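We'd been meaning to see the show homes at Purkemham since October, and on 6 March 2022 we finally drove over for the Simness open day. It's a lovely spot, set back behind a line of old oaks, with the village shop and a very decent bakery only a short stroll away (yes, we strolled, and came home with far too many buns!).

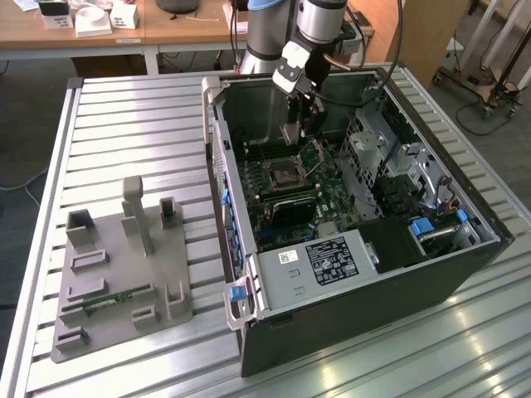

Robot arm over an opened desktop computer

Two houses were open. The Zulo is the smaller, at 818 square feet, and I fell for its kitchen at once, with the window over the sink and a proper larder. The Simões is a much grander affair, 3,290 square feet with a porch running right round the back, and I'm afraid I got lost upstairs looking for the linen cupboard. Plots start at around 30 feet wide, so do ask for the site plan before you set your heart on a corner.
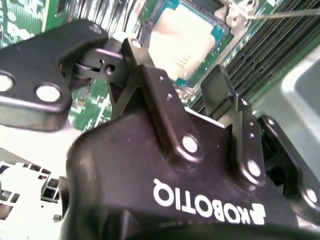 Robotiq gripper reaching into the computer case

Holding a plot costs £1,000, taken off the final price. We haven't put our names down yet, as I'd like to see the lane after a good wet week first, but the Zulo has been talked about over every breakfast. Parking was on the grass by the sales office, so take sensible shoes.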